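Filed under: Opinion / Robots / Data

Leave the Mess In

by Natanael Falcão
5 Jan 2024

I have now spent most of a winter collecting examples of a robot sweeping a floor, and I want to make a case that will sound lazy until you've tried it: stop cleaning up before you record.
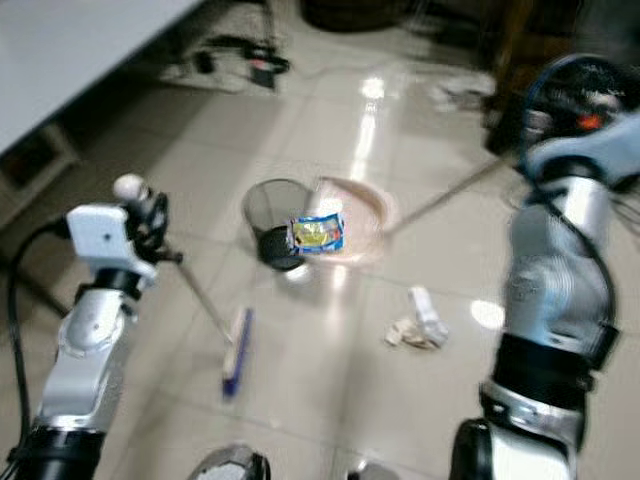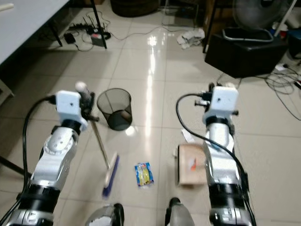
Two arms, a broom job, trash on shiny tile.

Sweeping is my favorite task in the whole Jaltbridge set, and I'll defend it against anybody who thinks we should be folding shirts. It takes both hands, the hands do different things, and the floor gets a vote. When we started, I had a checklist for each recording, and the checklist was all about removing things. Cables off the floor, furniture pushed back, lights set so the tiles wouldn't glare. I was proud of that checklist! And then I'd look at sessions like these, with a tangle of cables beyond the wastebasket and a long bright streak of light lying right down the tiles, and I'd mark them as second-rate. I had it backward. Those are the sessions I'd want more of. A floor with glare on it is what a floor is like in most of the places a sweeping robot might ever be asked to work, and a policy that has only seen dull, even, tidy tile has been told a story about the world.

Svatopluk Jireš, who shares the lab with me and disagrees with me about nearly everything, makes the opposite argument, and he makes it well. His view is that an example is a lesson, and that a good lesson has one thing in it. If you want the learner to connect the broom to the trash to the pan, show it the broom, the trash and the pan. Add the clutter later, once the skill is there. He points out (correctly) that with a small pile of examples, every stray object is a chance for the model to latch onto something silly. We once had a policy that did nicely as long as a certain stool was on the left, and fell to pieces when somebody sat on it somewhere else.

But look at what that story says. The stool was a problem because it never moved. We had tidied the room into one fixed arrangement and then recorded it over and over, so the stool was as steady a part of the task as the pan. If the stool had been in a different spot each time, or gone, the model would have had no reason to care about it. Neatness gave us the bug. More mess, moved around more often, would have saved us a week in March.

So my rule these days is short. Between recordings, change something you don't care about. Kick a cable. Turn the bin. Swap the wrapper for a piece of cardboard, since a wrapper and a flat bit of cardboard don't behave anything alike when bristles hit them. Paper is wonderful for this. A crumpled piece rolls, or catches, or gets up on the lip of the pan and falls off again, and the operator has to do something about it, and the something is what I'm after.

Which gets me to the part I care about most: the fumbles. For a long time we threw out any recording where the operator missed. The paper skates past the pan, the operator swings back around, fetches it, gets it in on the second try, and we'd delete the whole thing because it was "not clean." I cringe now thinking of how many of those went. A perfect sweep teaches the robot what to do when everything has gone well so far. It says nothing at all about being four inches off. The learner will be four inches off, constantly, and if it has never seen anyone come back from there it has nothing to draw on. It just keeps going with the sweep it knows, brushing bare tile.

We ran a small comparison on this at Jaltbridge, and I'll give the numbers with a warning that it was small. We trained one policy on smooth takes and another on the same number of takes with fumbles left in, and gave each of them 28 tries at a cluttered floor. The smooth one finished 10. The other did better than that by a margin that made Svatopluk go quiet and then ask to see the footage. I'm not going to print the second number, as he thinks two of the successes were generous calls, and I think he may be right about one.

There are limits and I don't want to skip them. Leaving mistakes in doesn't mean leaving in boredom. If the operator stops to scratch their nose and the arms hang there, cut it, or you'll raise a robot that hangs there. Recordings where a cable snagged on an arm and the operator gave up are no good to anyone as lessons, although I keep them in a separate folder and look through them more than I'd admit to my boss. And you can't fake a fumble. We tried asking operators to miss on purpose and the result looked like bad theater: a big obvious miss, a pause, a big obvious fix. Real misses are small, and the repair often starts before the miss is finished.

The operators, by the way, like this way of working much better. When every slip meant starting over, people got stiff. They'd creep the broom along as if it were made of glass, and I was collecting examples of nervous sweeping. Tell somebody that a slip is worth keeping and their shoulders drop. They sweep at a normal speed. They get a bit competitive about tricky saves, too, and I have seen grown adults cheer over a candy wrapper.

Svatopluk still wants his plain floor for the first batch of any new task, and I've given in on that for Frota, where we're starting from nothing and the gripper can barely find the handle. Fine. Give it one plain batch. After that I'm bringing in the cables, and I've got my eye on a rug.

Comments and disagreements to Natanael Falcão, care of Jaltbridge
© Jaltbridge | Back to top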